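Turkby Lid Sorter, Home Build
Section 6: Loading the lids and first run

Before you start this section, the arm must be bolted down and the zero position saved (Section 5).

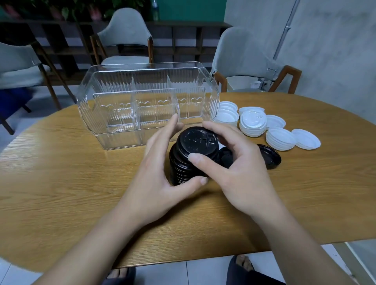 The Turkby arm picks one lid at a time and puts it in the correct part of the box. For this it must first learn where the box stands and how thick the lids are. Please take your time with the teaching. Most of the wrong picks I had in my own build came from a box that was moved a little after step 3.

You need:
- a clear organizer box with dividers, open at the top
- black and white plastic cup lids, all of one size
- the Stulico suction cup, soft type
- masking tape

6.1 Preparing the box

1. Switch off the arm at the wall. The red light on the base must go out.
2. Put the box on the table with its long side parallel to the base of the arm.
3. Mark the four corners with masking tape. Do not tape the box itself, you will want to lift it out later.
4. Check that the dividers stand straight. A leaning divider will catch the suction cup on its way down.

Note: A clear box is difficult for the Fomalano distance sensor, which looks through the wall and reports the thing behind. If the reading jumps, put a strip of masking tape on the outside of the wall at sensor height.

6.2 Stacking the lids

1. Stack the lids with the sip opening up and all openings on the same side.
2. Press lightly on the top lid with one finger. If the stack springs back, one lid inside is turned over. Take it out.
3. Keep each stack to one colour for the first run.
4. Lids that are bent or cracked at the rim go to the recycling. The cup cannot hold them.

Caution: Do not push the stack hard together. The rims lock into each other and the arm will lift two or three lids at once.

6.3 First run

1. Switch on the arm and wait for the green light.
2. Open the Lachance control page and enter 2000 as the travel speed. The standard value of 3888 is too fast for a first run.
3. Set the stack count to 23 or less.
4. Press Teach, guide the cup by hand to the top lid, and press Save. Do the same for each part of the box.
5. Press Run and keep one hand near the stop button.

Caution: Keep fingers, sleeves and long hair away from the arm when the green light is on. The arm does not feel you.

If the arm stops with code 6, the cup has lost suction. Wipe the cup with a dry cloth, turn the top lid so the cup misses the sip opening, and save the pick point again.

When five stacks have gone through without an error, you can raise the speed in small steps. Mixed colours are explained in Section 7.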